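Working Beside a Two-Arm Bench Cell: Workshop Tips

Collected from the sorting and kitting benches at Dumel, Bandlow site. Updated May 31, 2023.
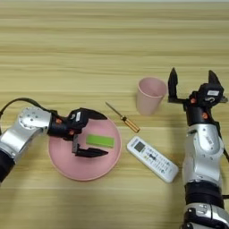
1. Laying out the table

Keep the near half of the table for parts the arms will handle and the far half clear. Operators coming from manual benches tend to push things away from themselves to make room. On a cell this takes the part out of comfortable reach, and the arm has to extend nearly straight to get it, where it is slowest and least accurate.

Leave a finger's width of free table on both sides of anything to be gripped. Two cups touching each other will be picked as one object or not at all. Long items such as screwdrivers and remote controls can lie at any angle, but the handle should not rest on another item.

Plates with a raised rim are useful as drop targets. The rim stops a small block from sliding off and gives the arm some tolerance on release. Do not stack plates. A second plate raises the surface, and the fingers will come down on it early.

2. Choosing practice items

Use ordinary objects for checks and training. A plastic cup, a screwdriver, a remote control, a plate and a solid block cover most of the shapes that come through returns and kitting. Choose different colors where possible. A pale cup on a pale table is harder to pick out than a green block on a pink plate, so include at least one difficult item in each set or the check tells you very little.

Take the batteries out of remote controls and store them separately. Replace any cup that has a crease in the wall. A creased cup collapses at grip forces that a sound one will take.

3. Fingers and grip

Wipe the gripper fingers at the start of each shift with a dry lint-free cloth. Alcohol is acceptable on bare fingers but lifts the adhesive on padded ones. Look at the tips while wiping. A chipped tip will still pick up a block and will drop a screwdriver.

Set grip force per item, starting low. The usual mistake is to raise the force after one dropped part. Check the approach height first, then the angle, then the force. At Bandlow, most drops logged last November were cleared by correcting height alone.

Pick screwdrivers by the handle near its middle. Picking by the shaft allows the tool to rotate, and the handle swings down into whatever is next to it.

4. Cables

Route every cable with enough slack for the full wrist turn, then tie it at the fixed end only. A loop over the top of the arm is fine as long as it stays clear of the fingers. Run the arm slowly through its whole range after any change and watch the cable, not the gripper.

Inspect the outer jacket at the joint every 2,000 cycles. Shiny patches mean rubbing. Cloth tape hides the patch and should not be used as a repair.

5. Two arms, one table

Assign each arm its own side and mark the shared strip down the middle. Only one arm may enter the strip at a time. The interlock handles this in automatic mode, but in hand-guided mode it is up to the operator.

When both arms are needed on one item, let one hold and the other work. Passing a part between two open grippers in the air is possible but takes longer than setting it down on the table and picking it up again. We measured 11 seconds for a handover in the air and eight for a set-down with the same block.

6. What changes for the operator

The bench job used to be mostly reaching and placing. It is now mostly setup, checking and dealing with exceptions. Expect the following.

– Less lifting, more standing still. Use the mat, and change position when the cell is running unattended.
– More looking. Watching a cell is more tiring than working by hand. Rotate every two hours. Nélida Medina keeps the rotation sheet, and swaps go through her.
– Uneven pace. A cell will run without a stop for most of the morning and then need attention several times before lunch. Do not plan a second task that cannot be put down.
– Different notes. Write down what the item was, how it was lying and what the gripper did. "Arm failed" is of no use to the next shift.

Over one quarter the Bandlow cells logged 2,519 stops. The largest group was items placed too close together, which is a layout fault and can be fixed by the person at the bench without a technician.

Nobody was moved off the benches when the cells came in. The team stayed at 13, with two people retrained for setup under Cristóbal Montecinos. The grade for setup work was raised after six months. Several operators had asked for this from the start, and it would have been better settled before installation.

7. Light

Fit a diffuser to overhead lamps. Hard shadows beside upright items such as cups can be read as part of the object. Check the far edge of the table too, where light from a window or neighboring bench often leaves a bright band. If picks near that edge become unreliable at certain hours, lower the blind before touching any settings.

8. End of shift

Open both grippers and leave them empty. Park the arms on their own sides. Return practice items to the bin marked Onolham (the name of the old packing line; the label has stayed). Spare fingers and pads are in the Orellana cabinet, second drawer. Sign for the last pair taken so that a new set can be ordered.

Contact: Bench Support, Dumel, Bandlow site | © 2023 Dumel | Back to top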